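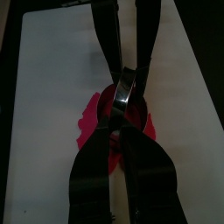 **分类：学中文 › 量词笔记**

我学中文的第一年，老师告诉我们，如果忘记了量词，就用“个”。这句话救了我很多次，也害了我很久。因为有了“个”，我可以在一年里什么量词都不学，去哪里都能买到东西，别人也都听得懂。一个鱼，一个裤子，一个纸，一个雨。卖鱼的阿姨听完，只是很平静地问我要不要杀好。她没有纠正我。

后来我搬到Fakamness，住在一条很陡的街上，楼下有一家叫Tromby的小茶馆。茶馆的老板是福建人，她的母亲每天下午坐在门口择菜。这位老太太是第一个认真纠正我的人。我指着她的盆说：“这个菜很新鲜。”她说：“这把。”我说：“这把菜很新鲜。”她说：“现在不是一把了，我已经择散了，是一盆。”我站在那里，手里拿着伞，忽然明白同一样菜在几分钟里可以换一个量词。那天晚上我买了一个本子，Tindall牌的，横线，封面是灰色，开始记量词。

这篇文章是从那个本子里整理出来的。我写得比较慢，查了很多次词典，如果还有错误，请留言告诉我。

## 条

先写“条”，因为它给我的麻烦最多。

课本说，“条”用于细长的东西：一条河、一条路、一条绳子、一条鱼、一条蛇、一条毛巾。到这里我都同意。裤子有两条腿，整件却是“一条”，我也可以接受，从远处看，裤子是长的。

可是还有一条新闻，一条建议，一条命，一条短信，一条规定。我问过好几个人，新闻长在哪里？有人说以前的字是一行一行写的，所以是一条一条的。这个解释我很喜欢，但是我不知道是不是真的。“一条命”没有人给我解释。Thandeka说，命就是一根长长的线，在很多语言里都是这样想的。

Thandeka Molefe和我在同一个班上学过两年中文，她的母语是祖鲁语。祖鲁语的名词也分很多类，每一类前面有不同的词头，后面的动词和形容词都要跟着变。所以她学量词的时候一点也不生气。她说：“你的语言太懒了，东西都站在那里，没有排队。”我的语言里名词只分两种，而且分得没有什么道理。我没有办法反驳她。

最让我为难的是金属的小东西。一块铁，一根铁丝，一片铁，一条铁，这四个我都听人说过，而且每一个都对，只看那块铁长什么样子。照片里夹着的这一件又窄又亮，扁扁的，带一点弯。我的第一个想法是“条”，看了一会儿又想说“片”，因为它是扁的。我把照片发给茶馆老板，她马上回了我两个字：“一片。”过了一分钟又回：“一条也行。”

“也行”是我学中文最常听到的答案。对一个喜欢填表格的人来说，这两个字很难受。

## 把

“把”是我最喜欢的量词，因为它里面有一只手。

一把椅子、一把伞、一把刀、一把钥匙、一把茶壶。课本说用于有把手的东西，或者可以用手抓的东西。椅子有没有把手？有的有，有的没有，可是都是一把。我想应该是椅背可以抓。

还有用手抓起来的量：一把米，一把花生，一把土。老太太择的那一把菜，就是手能握住的那么多。我后来去市场，一听见“一把多少钱”，就会看卖菜人的手。大手的人卖的一把好像多一点，当然也可能是我想多了，他们都用橡皮筋事先捆好了。

再往后就难了。一把年纪，一把火，一把劲，帮一把，拉一把，赌一把。“一把年纪”我很晚才敢用，因为我不确定它有没有礼貌。有一次我对茶馆老板说：“您母亲一把年纪了，身体还这么好。”她笑了一下，说这句话她可以说，我最好不要说。于是我在本子上写：“一把年纪——说自己可以，说别人的妈妈不可以。”

“一把鼻涕一把泪”是我在电视剧里学到的。我觉得这是全世界最准确的说法。

## 张、面、幅

一张纸，一张桌子，一张床，一张票，一张脸，一张嘴，一张弓。

平的东西用“张”，这个好懂。脸也是平的，嘴呢？嘴可以张开，弓也可以张开，原来“张”最早就是拉开弓的意思。我在图书馆的字典上读到这里，非常高兴，在座位上坐直了身体。旁边的学生看了我一眼。

学量词的时候，常常有这样的高兴。你以为是没有道理的规定，查下去，里面有一个很老的动作。“封”是封起来，所以信是一封。“卷”是卷起来。“捆”是捆起来。“串”是穿起来。很多量词本来都是动词，做完了动作，就留在那里，给东西当单位。

“面”和“幅”我到现在也分得不太干净。一面镜子，一面旗，一面墙。一幅画，一幅地图。照片可以说一张，也可以说一幅，说一幅的时候好像照片会变得贵一点。我在Skarkmont参加过一个小摄影展，墙上的说明写“展出作品91幅”，而我朋友在旁边说“这张好，那张一般”。同一面墙上的同一批东西，写出来是幅，说出来是张。

## 口

一口井，一口锅，一口钟，一口缸，一口棺材。有开口的东西。

一口人，这个大家都知道，家里有几口人，也就是有几张嘴要吃饭。课本第二课就有这句话：“你家有几口人？”我们全班都学会了，从来没有人觉得奇怪。过了好几年我才发现，“口”只能问一家人。我在公司的聚餐上问“我们今天有几口人”，同事们笑得很开心，有一位说，那你得给我们发压岁钱。

一口水，一口饭，咬一口，叹一口气，松一口气，一口咬定，一口答应，一口流利的中文。最后这个是我的目标。目前我有的大概是半口。

我母亲来看我的时候，我想给她翻译“一口流利的中文”，翻成我们的语言就变成“嘴里装满了中文”，听起来像在吃东西，没有吃完就开始讲话。她觉得这个画面不太文雅，但是说跟我小时候很像。

## 双、副、对、套

这一组我花了整整一个冬天。

鞋是一双，袜子是一双，筷子是一双，手是一双，眼睛也是一双，但是眼镜是一副。手套可以一双，也可以一副。耳环是一对，也可以一副。扑克牌是一副，几十张也是一副。棋是一副。碗筷加起来也可以是一副，“添一副碗筷”，这句话我很喜欢，意思是多来了一个人吃饭，但是句子里没有人。

还有：一副样子，一副表情。“他一副不高兴的样子。”表情也是成套的东西，眉毛、眼睛、嘴一起用，所以是一副。这个解释是我自己想的，老师没有说对，也没有说错。

“对”给人的感觉是两个东西互相看着。一对夫妻，一对花瓶，一对翅膀。我有一次写作文，写“一双夫妻在公园散步”，老师画了一个红圈，旁边写：“夫妻不是鞋。”我把那张作文留到今天。

裤子、剪刀、眼镜，在我的语言里都是复数，因为它们都有两个部分。中文里裤子是一条，剪刀是一把，眼镜是一副，三个分别站到三个队伍里去了。Thandeka听了以后说：“你看，它们终于排队了。”

## 只、头、匹

动物的部分我本来以为容易。

狗是一条或者一只，猫只能是一只。牛是一头，猪是一头，羊可以一只也可以一头。马是一匹，狼也是一匹，骆驼是一匹或者一峰。鱼是一条或者一尾，“尾”比较像书里的话。大象是一头，蚊子是一只。

大象和蚊子放在一起看，我就有一个想法，以为大的用“头”，小的用“只”。可是老虎是一只，也很大。而蒜是一头，很小。一头蒜！我在厨房里第一次听到的时候，脑子里有一头蒜慢慢地走过田地。

“匹”还可以用来说布：一匹布，一匹绸缎。马和布为什么用一个词，我查到好几种说法，互相不同意，所以我就不写在这里了。

“只”还有另外一个工作，就是从一双里面拿出一个来。一双手，一只手。一双袜子，一只袜子。我洗衣服的时候用得很多：还有一只在哪里？

## 顿、场、阵、趟

前面说的都是东西，这一节说的是事情。对我来说，事情的量词比东西的更美。

一顿饭，一顿打，一顿骂。吃饭和挨骂用同一个量词，我觉得想出这个办法的人一定有很多兄弟姐妹。

一场雨，一场雪，一场病，一场梦，一场电影，一场误会。“场”有开始，也有结束，中间需要一点时间，还需要一个地方。一场病，说的时候病已经有了边。我去年十月病过一场，在床上躺了很久，好了以后给朋友写信，写到“一场病”三个字，觉得这个病已经离我很远，可以放到架子上去了。如果只写“生病”，就没有这种感觉。

一阵风，一阵雨，一阵掌声，一阵头疼。“阵”比“场”短。一阵雨，可以在别人的屋檐下面等；一场雨，就得回家拿伞，或者干脆不出门了。Fakamness靠海，一天可以有好几阵雨，中间还有太阳。我在这里学会了听天气预报里“阵雨”两个字，以前我以为是“真雨”。

（这件事我没有告诉过老师。第一声第四声我都能听出来，前鼻音后鼻音也可以，可是zhèn yǔ和zhēn yǔ说得快的时候，我真的以为有真的雨和假的雨。毛毛雨就是假的雨。）

一趟是去了又回来。“我去一趟邮局。”说了“一趟”，等的人就知道你还会回来。公共汽车和火车也用“趟”，因为它们也总是去了又回来。从Fakamness到Skarkmont的末班车是晚上7点多的，这趟车我错过很多次，所以“末班”和“趟”这两个词我记得特别牢。

## 次、遍、回、下

这四个是考试最爱考的，也是我说话时最常错的。

“次”最普通，做过就算。“遍”要从头到尾。我看过一次这本书，可能只翻了几页；我看过一遍，那就是看完了。“回”和“次”差不多，但是更像在家里说的话，而且“这是怎么一回事”只能用“回”。“下”是很短，或者很客气。

“下”的客气我学了很长时间。“你等”听起来像命令，“你等一下”就好了。“看看”“看一看”“看一下”，三个都比“看”软。我刚来的时候对邻居说：“你开门。”邻居开了门，脸色不太好。其实我手里拿的是她送错的包裹，我是去给她送东西的。现在我会说：“麻烦您开一下门。”一个“一下”，加一个“麻烦”，再加一个“您”，门就开得不一样。

可是“打一下”就是真的打，不客气。“吓了我一跳”里的“一跳”也算量词吗？词典说，可以算。人被吓到的单位是跳，每次只能是一跳，没有人说“吓了我两跳”。我有一次说了，因为那天确实被吓到两回，同事说你这样讲反而更清楚，但是请不要再讲。

## 借来的

最后一类，老师叫它“借用量词”，就是别的名词暂时来帮忙。一杯茶，一碗面，一桶水，一车人，一屋子烟。这些在我的语言里也有，不难。

难的是身体。一身汗，一头汗，一脸泥，一手油，一肚子气，一嘴谎话，一屁股债。这时候“一”的意思是“满”，从这边到那边都是。“一肚子气”翻译成我的语言，医生会建议他少吃豆子。

我最近学到的是“一桌子菜”和“一桌菜”。有“子”的，是看到桌上摆满了；没有“子”的，是可以向饭店订的，是一个单位。茶馆老板过生日那天，她母亲做了一桌子菜，没有人订。我去的时候带了一盒点心，进门的时候练习了一路的话是“一点小意思”，“一点”也可以放到本子里。

那天桌上有一道汤。菜为什么是“道”，我当场就问了。有人说因为一样一样端上来，像过一道门。有人说不对。坐在我右边的叔叔开始举例子：一道题，一道菜，一道光，一道疤，一道命令，一道闪电，一道手续。他举一个，别人就接一个，接得比吃饭快。我赶快在手机上记，记到后来汤凉了。这些人说了一辈子中文，从来没有排过这个队伍，排的时候自己也很惊讶。老太太只说了一句：“先喝汤。”

## 本子

有人会问，这样记有没有用。我只能说我自己的情况。

Tindall的那个本子一共170页，现在快写满了。我没有按拼音排，是按遇到的日子排的，所以找起来很不方便，每次找一个词都要经过很多别的词。有些页上有茶，有一页上有酱油，那一页是“滴”。

语法书后面常常有一个量词表，我手里的这本列了600个左右，把古代的和方言的也放进去了。我用铅笔把平时真正听到过的画了线，画完以后，发现每天来来去去的其实不多，别的大部分要等到去读小说、去乡下、去参加婚礼和葬礼才会遇到。比如“一炷香”，我只在庙里听过。比如“一乘轿子”，我还没有遇见轿子。

我也试过用手机软件背。软件给我一张苹果的图，下面四个选择，选对了有音乐。我连续用了19天，分数很高，然后在水果店说了“一颗苹果”。店主没有反应。回家我去查，才知道有些地方的人真的说一颗苹果，课本上说一个。也就是说，软件、课本和店主可能各有各的对。后来我就把软件删了，不是生它的气，主要是那段音乐，邻居也听得见。

对我比较有用的方法很笨，就是听到一个，当场重复一遍。别人说“拿两根葱”，我就说“好，两根葱”。别人说“这块表不错”，我就说“是的，这块表不错”。表为什么是块，我想可能因为以前的表又厚又圆，像一块东西。这样说话，有的人会觉得我有点慢，也有人以为我听不清，就把声音放大。没关系，大声的时候量词更清楚。

另外一个方法是写东西的时候，故意不用“个”。这篇文章里我原来也想一个“个”都不用，写到第二段就放弃了。你看，刚才这句话里就有好几个。“个”还是很好的，它像厨房里那把什么都能切的刀。只是有了这把刀，别的刀就一直在抽屉里。

Thandeka现在不住在这里了，她回去教书，教的是数学。我们每隔一段时间会发一个量词给对方，规定只发量词和东西，不能有别的解释。上一次她发来的是“一弯月亮”。我想了很久，回了她“一丝风”。她说“丝”她早就有了，不算。所以我还欠她一个新的。“一抹晚霞”我怕她也有。

如果读到这里的人，家里的长辈常说什么奇怪的量词，请写在下面，最好写上是哪里的话。方言的我特别想要。福建的“一蕊花”已经有了，是老太太给的，她说花开着的时候才好用，然后她想了想，又说，没开也可以。

下一篇我想写“了”，但是还没有准备好，可能先写“二”和“两”。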